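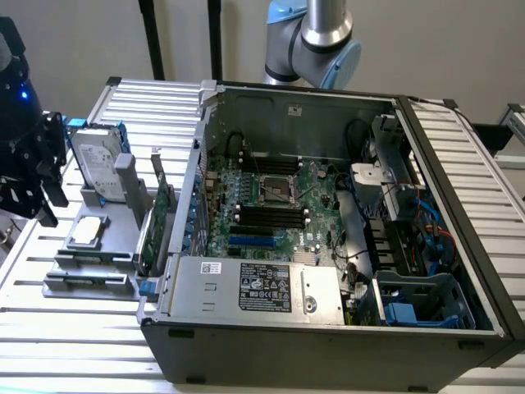 Soil sensors in the Menley greenhouse, an update

Well, friends, it has been a longer road than I promised you in April, but the moisture sensors are finally reporting in, and I could not be more pleased. For anyone who joined us over the summer, the plan was to put a little sensor in each of the raised beds, hook them all up to one small microcontroller board, and have it open the drip valve when the soil got too dry. It sounded like a weekend's work (it always does, doesn't it?).

We now have 12 sensors in the ground and two spares in the drawer. The cheap resistive kind we started with corroded within weeks, so we went over to the capacitive ones, and those have held up beautifully. My first readings were all over the place, though, and I spent far too many evenings blaming the code before I tried a different power supply. Bone-dry compost reads high on ours and soaked compost reads low, which feels backward, and I have set the valve to open when the average climbs past 310. You will want to find your own number. Push a sensor into a pot of dry compost, write down what you get, then water it well and do the same again.

The long cable runs gave us trouble as well. Anything over 14 feet picked up noise from the fan motor, and moving to shielded cable cleared most of it up.

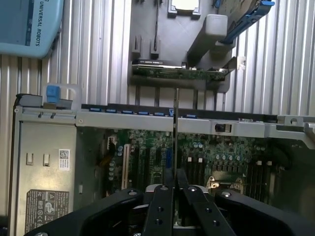

Kadir Bozkurt wrote in to say that he would take the average out altogether and use the middle reading, so that one sensor working loose from the soil can't flood the whole bed. He has been doing it that way on his tomatoes at Rosser all season, and he also suggests a hard limit on how long the valve may stay open, whatever the sensors claim.

I like both ideas very much and have already put in the second one. The code is in the usual shared folder, and if you'd like one of the spare sensors to play with, just drop me a line.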